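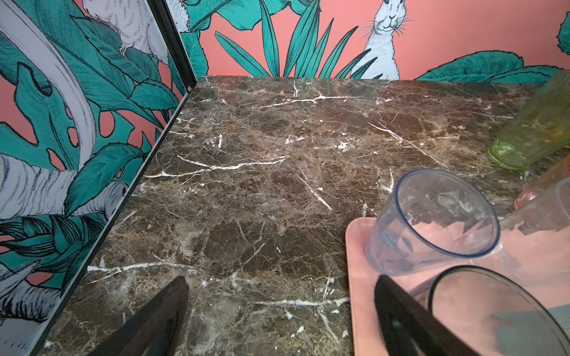 Pastach is hiring a part-time front desk and bookings person for our Sturgate studio, start early March. We're a small cooking school, evening classes mostly, some weekend workshops, a few private parties. You'd be the first face people meet and the voice on the phone. The place has a look to it, dark brown marble with white veins, coral-pink wallpaper with big teal leaves, and guests talk about it before they've got their coats off, so be ready to chat about wallpaper. After that they want to know where the bathroom is, where to park, and whether the class is really nut free. You need to know all of it.

The short version

Job: front desk and bookings
Where: Pastach, Sturgate, upstairs studio, ring the lower bell
Hours: part time, mostly late afternoon and evening, two weekend shifts a month
Pay: 494 a week before tax, paid every two weeks, plus a share of tips from private parties
Reports to: Zohreh Azimi, studio manager
Apply by: 18th January

What you'll do

Answer phone and email. We get a lot of email. Same six questions over and over, you'll have answers saved but please read the message first, people can tell.

Take bookings, move bookings, cancel bookings. We use Skedeo for the calendar. If you've used it great, if not it takes an afternoon to learn and a week to stop swearing at it.

Check people in, take coats, hand out name tags and aprons. Get the allergy forms signed BEFORE class. Every time, regulars too.

Set up and clear the front area. Fill the water jugs, put out the recipe cards, wipe down after. You won't be cooking and you won't be washing pans, the kitchen assistants do that.

Sell gift cards. We sold 700 last year and most of them went in the same few weeks, so the holidays are busy and we can't give time off then. Please don't apply if that's a problem, saves us both the trouble.

Some ordering. Paper goods, tea, printer ink, aprons from Fallahi when we run low. They need a week's notice and they mean it. 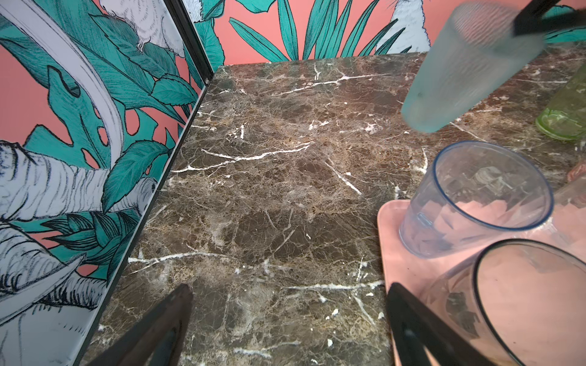

Also the mailing list. One newsletter a month, short, next month's classes and one recipe. Zohreh writes the recipe, you put it together and send it out. Check the links. Then check the dates. We once sent out a whole calendar with last year's dates on it and the phone rang for two days.

What we want

Someone who's worked with the public before. Restaurant, store, salon, dentist's office, all fine. At least a year of it.

Good clear phone voice. Spelling that's OK (better than mine).

Calm when 14 people show up at once and one of them booked the wrong night. This happens more than you would think. You find them a spot or a new date and everyone goes in happy, or happy enough.

Able to do stairs, no elevator in the building sorry. Able to carry a box of recipe binders up them.

Nice to have: second language, especially Farsi or Spanish. Food handler card, if you don't have one we pay for the course. Basic photo editing for the newsletter.

Don't need: a degree, cooking skills, a car. Bus stops on the corner and the last one goes after we close.

What you get

Dinner on class nights, whatever they're teaching. Dumpling week is the best, bread week you'll get sick of toast.

Two free class spots a season for you or whoever you want to bring. 80 off any of the longer courses on top of that.

Paid training, first two weeks alongside Dana who is leaving us to go back to school. Paid sick days from day one. Schedule goes up a month ahead and we don't change it on you without asking.

How to apply

Email Zohreh Azimi at the studio address on our contact page. Put FRONT DESK in the subject line or it goes in with the class questions and gets lost. Send a resume, one page is plenty, and a few lines on a time you dealt with an unhappy customer. No cover letter. Tell us which evenings you can't do.

We'll reply to everybody, might take a week. Interviews are at the studio, half an hour, then if it goes well a paid trial shift on a real class night so you can see what your getting into.

No agencies please. No calls about the job either, the phone is for bookings and it's one line.

If the hours don't suit but you'd like to work here, we keep a list for weekend kitchen assistants. Same email, put KITCHEN in the subject insted and say what you've done before.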